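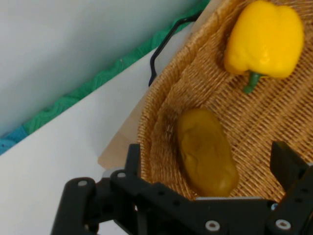
Plunton, November 11, 2018

I bought the Zornau vegetable peeler after my old one rusted through at the pivot. It's a Y-shaped peeler with a swivel blade and a rubber grip, and I've used it most nights for 4 months now, so I think I can give it a fair go.

Potatoes first, as that's most of what I peel. The blade takes a thin strip and follows the lumps well. I did a three kilo bag for a family lunch and my hand was fine at the end of it, which I couldn't say of the Revurow I had before. Carrots are good too. Pumpkin is hard work. The blade skates on the skin unless you cut the pumpkin into wedges first, and even then I go back to a knife for the ridges.

Capsicum was the surprise. I'd never bothered peeling them raw, but Aarti Vishwakarma does it in her cooking class and says the skin is what upsets people's stomachs. The Zornau will do the flat sides and leaves the creases behind.
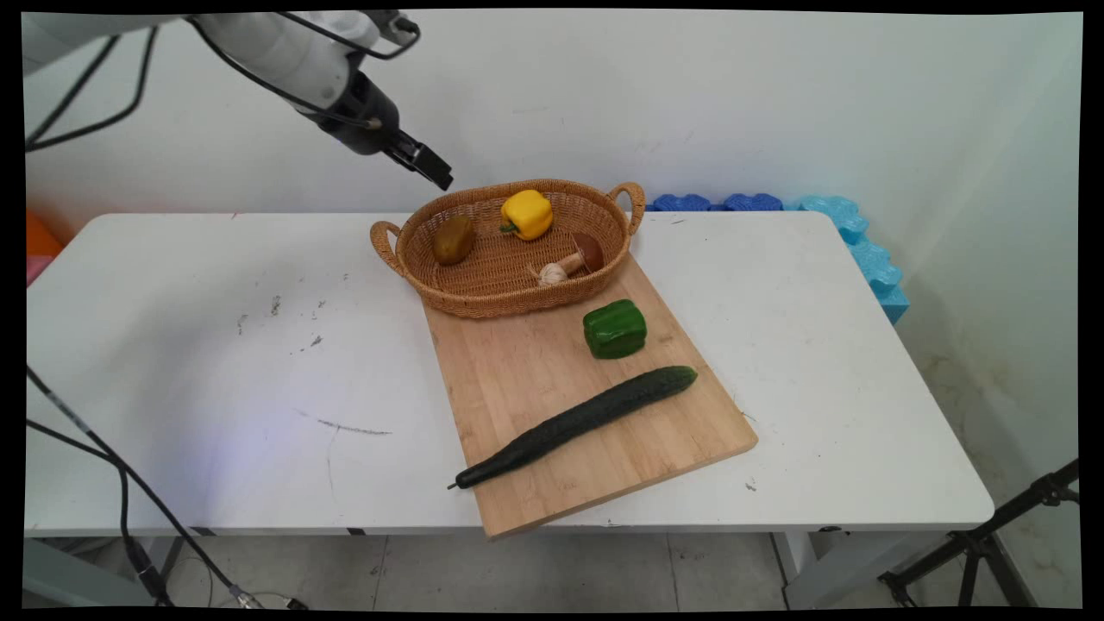 The eye remover is a small loop on the left side of the head. It's fine if you're right-handed. My husband is a leftie and has to turn the whole thing around, so he uses the tip of a paring knife.

Cleaning is easy enough under the tap. Bits of skin do get stuck behind the blade and you need a brush for those. The packet says dishwasher safe, but the grip on mine went a bit tacky after a few cycles and I wash it by hand now.

Spare blades are sold separately. The shop had none in, and I was told to try again in December.

Four stars. I'd buy it again for potatoes and carrots. If you do a lot of pumpkin, get a heavier one.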